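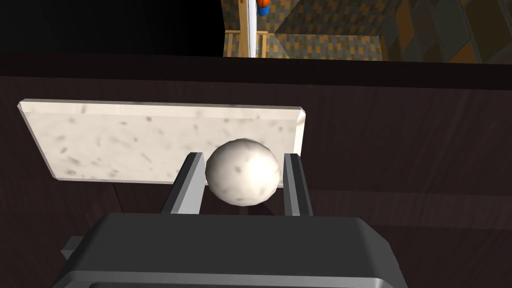 Subject: Re: [home-machines] So when does it do my dishes?

Babak Kordestani wrote on Sunday:
> I keep reading that these things are nearly ready for the kitchen. My
> sister is putting off buying a new dishwasher over it (I'm serious).
> You work with the simulated arms, so give me a straight answer. Can one
> of them clear a table yet or can't it?

Hi Babak, and hi everybody,

Tell your sister to buy the dishwasher!

The still at the top is from our simulator, and it's pretty much where I live these days. One marble-looking ball between two gray fingers, a slab in the same speckled white behind it, dark wood table. I like the ball as a test because it's so unforgiving. A mug has a handle and some flat bits and will forgive a sloppy approach, but with a ball you either get your fingers on either side of the middle or you squirt it across the room. Anyone who has chased a grape around a plate with chopsticks knows the feeling.

Last batch we ran was 433 tries at picking the ball up and setting it on the slab, and 61 of those went wrong. Most of the bad ones were in the letting go (one finger opens a hair early, the ball gets a nudge, off it rolls). Picking up is the part that gets all the attention and I think putting down is harder, at least for round stuff. Now think about a wet wine glass. Or a fork under a napkin!

And that's in a simulator, where I can reset the whole table with one key. Your sister's kitchen doesn't have that key.

Shop floor is a different story, to be fair to the machines. I spent an afternoon at Fillitz in December and they have an arm moving parts from a tray to a fixture, same part all day, and it just goes. It was doing 60 an hour while I stood there, slower than a person, but it doesn't want lunch. Then a tray came in turned the wrong way and everything stopped until a guy walked over and turned it back. Five seconds for him. So yes, chores, if the chore never changes and somebody is close by.

Does anyone here have hands-on time with the Hosix gripper? I'd love to know how the softer pads do on smooth round things, and whether they need cleaning constantly. Ours in the sim are plain flat fingers and I'd like to try something else before I start on the plates.

Babak, I'll post the next batch of numbers when it's through. And ask her what she's doing with the old dishwasher, I need a rack out of one.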